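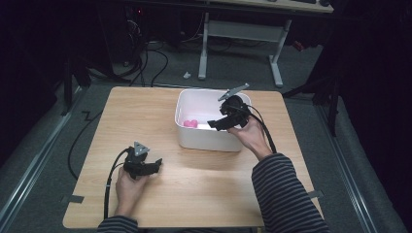

Team photo packages – is the big one worth it for an under 11s side?

Posted by Kavinda Wanigasekara

Our club has booked Trulach to do the team and individual pictures in August. The order form came home last night and the top package is £67. For that you get a team print, one single of your child, a set of wallet prints and "all digital files", whatever that means. The cheap one is a team print and nothing else. The form says orders must be in before the shoot, so I'd be paying without seeing a single picture. Has anyone bought the big package and been glad of it? I've had school photos done this way and they weren't much good.

Mahfuz Howlader
I'd be wary of "all digital files". Ask what size they are and whether you're allowed to print them yourself. We used a different firm, Teden, two seasons back and the files were fine on a phone but went soft when I tried a bigger print. Also ask who pays if your lad has his eyes shut. Ours offered a retake on a training night, but only after three of us emailed. The wallet prints are still in a drawer – I don't know who people give them to.
If the club gets a cut of each sale they ought to say so on the form. Ours didn't, and I only found out at the AGM.

Jovance
just get the team one. 200 kids lined up on a pitch, they get 2 minutes each if that, how good can it be. take your own on the day

Kavinda Wanigasekara
Thanks both. I've emailed to ask about file size and retakes. Will hold off paying until they answer.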